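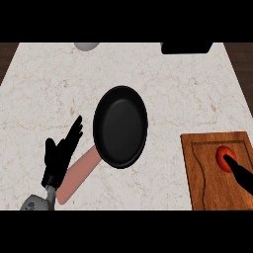

Kitchen Counter Demonstrations, Gallery

Soriano is the set of simulated kitchen tasks we use at Truvent for teaching two-handed manipulation. A person wearing tracked gloves drives both arms from a desk, and the simulator records every joint position along with the view from the robot's head. There are 315 demonstrations in the set at present. We kept 267 of them for training. Most of the others were dropped because the operator lost tracking on one glove partway through.

This page covers the pan and tomato task. The full list of tasks is on the Surnen project page.

The counter
White marble with light tan veining, and dark wood floor past the edges. The counter stays the same in every recording of this task. Object positions are shuffled a little at the start of each one.

The pan
A black frying pan with a long pink handle. In this view the handle runs down and to the left, close to the robot's left hand. Operators are told to bring the hand in over the handle and close the fingers slowly. A fast grab tends to spin the pan.

Left hand
Fingers spread, raised beside the pan, with no grip on the handle yet. The glove maps each finger separately, so new operators spend their first session opening and closing the hand over an empty patch of counter before they touch anything.

Right hand
One black finger is on the tomato, coming in from the right. The tomato is small and round and will roll if it is pushed from the side. Operators who did well at this learned to come down from above and wait a moment before bringing the thumb around.

The cutting board
Warm brown wood grain with a thin dark groove just inside the edge. The groove is part of the surface texture only and has no effect on contact. We may model it properly in the next version.

Back of the counter
A white rounded object and a black one sit along the far edge. They play no part in this task and operators leave them alone.

Recording notes
Each demonstration is capped at 300 seconds. An operator can stop early with a foot pedal, and can throw out a bad attempt before it is saved. The black bands at the top and bottom of the view are saved with the recording and should be cropped before training.

Playback files for 69 of the demonstrations can be downloaded from the Zundineck server. The rest will go up in July. Older files use a different joint order for the left hand, so check the version number before loading them.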